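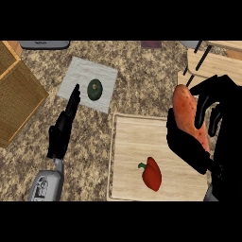

Radio Programming and Operations
Unit 6 handout: Clocks, Logs and the Traffic Handoff
Course lead: Ebony Waaka
Lab sessions: Milan Visser

Read this before the lab. Bring a printed copy, as the lab machines will be running the scheduler full screen and you will want the tables in section 4 beside you.

1. Scope

Unit 5 dealt with music categories and rotation. This unit covers the structure those categories are dropped into, and the path by which a finished hour reaches the playout system. Three documents are involved: the format clock, the music log and the traffic log. At most stations they are made by different people using different software, and most on-air errors that are not equipment failures come from a mismatch between them.

Sales practice is covered in Unit 8. Rights reporting is covered in Unit 9, although the log fields it depends on are introduced here in section 7.

2. Terms

Clock. A template for one hour. It lists positions in order and says what type of element belongs in each.

Clock set (also "grid"). The assignment of clocks to hours of the week.

Position. One slot in a clock. A position holds a category, a fixed element, a break or a note to the announcer.

Break, or stopset. A group of commercial and promotional units played together.

Avail. A unit of commercial time open for sale within a break.

Unit. One spot, whatever its length. A 15-second spot and a 60-second spot are each one unit. Listeners tend to notice the number of units as much as the total length, so clocks usually limit both.

Hard time. A position that must start at a stated clock time. Network news at the top of the hour is the usual case.

Soft time. A position with a target time but no fixed start. The element plays when the one before it ends.

Backtime. To work out a start time by subtracting known lengths from a hard time.

Sweep. A run of music with no break in it.

As-played log. The record of what went to air, written by the playout system. Also called the reconciliation log.

3. Building a clock

Start with the hard times. Write them in first and do not move them to suit the music. If the station carries a network newscast at the top of the hour, the clock begins at the end of that newscast and ends at the start of the next.

Next, place the breaks. The sample station in this course, Fairweather, runs two breaks per hour in middays and three in morning drive. Break placement used to be governed by quarter-hour listening credit, and many clocks still in use were drawn up under older measurement rules. Check with the program director which assumption a clock was built on before editing it. Moving a break by a few minutes can alter which quarter hours carry uninterrupted listening.

Then place the music categories. The first song after a break or a newscast is normally from the strongest current or gold category. Weak or unfamiliar titles are placed inside a sweep with a familiar title on each side.

Imaging and announcer positions go in last. Mark every talk position with a maximum length. A talk position with no length is counted as zero by most schedulers, and the hour will then run long by the full length of the talk.

4. Sample clock: Fairweather midday

Times are targets unless marked H (hard).

00:00 H Network news, 4:00 fixed
04:00 Legal ID and imaging, 0:15
04:15 Power current
07:45 Gold
11:30 Talk, 0:30 maximum
12:00 Secondary current
15:30 Power gold
19:15 Imaging, 0:10
19:25 Recurrent
23:00 Break 1, 4:00
27:00 Power current
30:30 Talk, 0:30 maximum
31:00 Gold
34:45 Recurrent
38:15 Imaging, 0:10
38:25 Secondary current
42:00 Power gold
45:45 Talk, 0:45 maximum
46:30 Power current
50:00 Break 2, 3:00
53:00 Gold
56:45 Fill category
59:50 Network join cue, 0:10
60:00 H Network news

Points to note:

The fill category at 56:45 is the only place the hour can absorb error. It contains instrumentals and short titles, all of which can be faded.

Break 1 is longer than Break 2. Traffic fills Break 1 first when inventory is low, so on a light day Break 2 may carry only promos.

The legal ID should be kept as a fixed element. If it is made part of a rotating imaging category, the scheduler can replace it with a sweeper that does not contain the required call sign and community of license.

5. Timing the hour

The scheduler adds the lengths of all elements between two hard times and compares the total with the time available. The result is shown as over or under.

Worked case. Between the end of news at 04:00 and the join cue at 59:50 there are 55 minutes 50 seconds, or 3,350 seconds. Suppose the scheduled elements, not counting fill, add up to 3,150 seconds. The hour is under by 200 seconds. A fill title of 3:20 closes the gap exactly. A title of 3:35 leaves the hour 15 seconds over, and the playout system will cut into it at the join cue unless it is told to fade.

Use segue-to-segue length, never file length. A song file may run 3:48 with a segue mark at 3:41, and the seven seconds of difference repeat for each song. Over 12 songs that is 84 seconds, enough to push the last title out of the hour.

A tolerance of 30 seconds over is workable in an hour with a live announcer, who can shorten a talk position. For a voice-tracked or fully automated hour, schedule slightly over and set the last title to fade. Being under is the worse condition in automation, as the system will either pull in filler or go silent.

6. The traffic handoff

The traffic department works from orders. An order states the advertiser, flight dates, dayparts, number of spots, length, and any separation or position requirement. From these the traffic software builds a log in which every avail is either filled or released.

The music log and traffic log are then merged. In the lab we use Granico for music scheduling, Cekden for traffic and Tornus for playout. The steps are as follows.

a. Granico exports the music log with a placeholder at each break. The placeholder carries a break code, for example B1 or B2, and the hour.

b. Cekden exports the traffic log with the same break codes.

c. Tornus imports the music log first, then the traffic log, and replaces each placeholder with the units that share its code and hour.

d. The operator runs the merge report and clears any exceptions.

Common exceptions:

Orphan break. The traffic log contains a break code with no placeholder. The usual cause is a clock change made in the music scheduler and not passed on to traffic. The spots will not air.

Empty placeholder. The clock has a break with no matching traffic. Playout skips it and the hour runs under.

Missing cart. The unit is scheduled but no audio exists under that number. Paora Sutcliffe's production checklist (handed out in Unit 4) gives the order in which to chase missing audio.

Expired cart. Audio exists, but its end date has passed. Do not extend the end date to clear the exception. Ask traffic for revised instructions.

Separation conflict. Two competing advertisers fall in the same break. Cekden checks this within its own log, but it cannot see a sponsored feature placed by programming. Those have to be checked by eye.

The rule at most stations, and in this course, is that a clock change is sent to traffic in writing before it takes effect. Two working days is a normal lead time.

7. Reconciliation

After the broadcast day ends, the playout system writes the as-played log. Traffic compares it with the scheduled log. Each unit is marked as aired, missed, or aired outside its ordered window. Billing is taken from this result, so an operator who moves a spot by hand must leave a note with the actual time and the reason.

Missed spots are offered to the advertiser as make-goods. A make-good should be of equal or better value and should fall within the flight dates. Outside the flight it requires the advertiser's agreement.

The same log feeds music use reports. Title, artist and play time are the minimum fields; label, album and recording code should also be filled in at the time the song is loaded. Adding them later for a whole library is slow work. Ha-rang Ok's library exercise in Unit 9 uses an export with these fields left blank, so you will see how long it takes.

8. Emergency and breaking news

When normal programming is interrupted, the log keeps running unless playout is put in manual. Put it in manual first. On return, do not resume at the element that was interrupted. Skip to the position nearest the real time, then check that the next hard time can be met.

Spots missed during an interruption are listed on the discrepancy sheet. Write the time out and the time back in. Leave make-good decisions to traffic.

9. Lab exercise

You will be given the Fairweather midday clock, a music library export and a page of orders.

a. Enter the clock in Granico. Check that the hour totals 60 minutes with talk positions at their maximum length.

b. Schedule one hour. Report over or under to the second.

c. Move Break 2 to 47:00. Redraw the rest of the clock around it and list what had to change.

d. Merge with the traffic log supplied. It was exported before the change in step c. State which exceptions appear and which units are affected.

e. Write the notice that should have gone to traffic. One paragraph is enough.

Hand in the merge report and the notice together. Kylie Paewai will mark step e from the point of view of a traffic manager, so include effective date, hours affected and the old and new break times.

10. Review points

Why a break code must match in both logs even when the break time does not.

The difference between unit count and break length.

What happens to a soft-timed break when the preceding talk position runs long.

Which log is the basis for billing.

Reading for Unit 7: the dayparting packet, sections 1 through 3. The April ratings summary will be posted with it.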